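2021-02-17

Gray all day. I said I would write about the bags again and so I will, even though Polyxeni thinks I should let it go.

The shop has been giving out paper bags for a couple of months now. Plain brown, twisted paper handles, nothing printed on them. They are supposed to be better for everybody. The sheet that came with the first order said each bag would last through 38 trips, and I would love to meet the person who got to trip five. Mine got to two, and the second one was bread and a box of crackers.

So I have started keeping them on purpose, to see. There's a stack folded behind the kitchen door. Thodoris says the stack is the problem, that I am now storing trash and calling it a study. Maybe. But if I'm told a thing can be reused, I want to see it reused, and not just moved to a different shelf before it goes in the bin.

What bothers me most is the packing. A paper bag won't sit the way you want it to. You open it up, you turn around to get the next thing, and it has leaned over on you. The corners go first. Then the handles, which never stand up as a pair, so you grab one and the whole load swings.

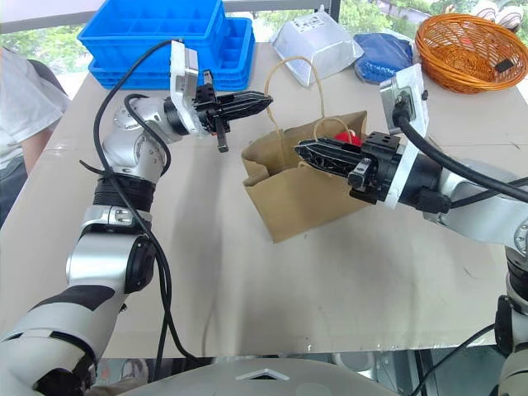 Érica Amaral says I am packing them wrong and always have. Heavy things go flat across the bottom, she told me, and both handles get pulled up together before anything else goes in, so the mouth stays open. She has carried jars home from Cukdale that way all winter and claims she hasn't lost one. She also says a bag with a crease in it is still a good bag and I should stop throwing blame at creases.

I wrote that down because I promised to be fair. I don't quite believe it. Cukdale is downhill from her house on the way there and uphill on the way back, and I know for a fact she stops to rest at the wall, so the bag gets a rest too. Try it with milk in the rain.

Still, I tried her way after lunch with two cans and the potatoes. Flat on the bottom, handles up. It held from the counter to the pantry, about twelve steps. I am not ready to call that proof of anything.

Polyxeni wants me to go back to the old cloth one with the bad seam. I looked for it and found it under the sink with the rags in it. It needs sewing. I'm giving the paper until April.

Potatoes for supper, then. Phone Christos about the ladder.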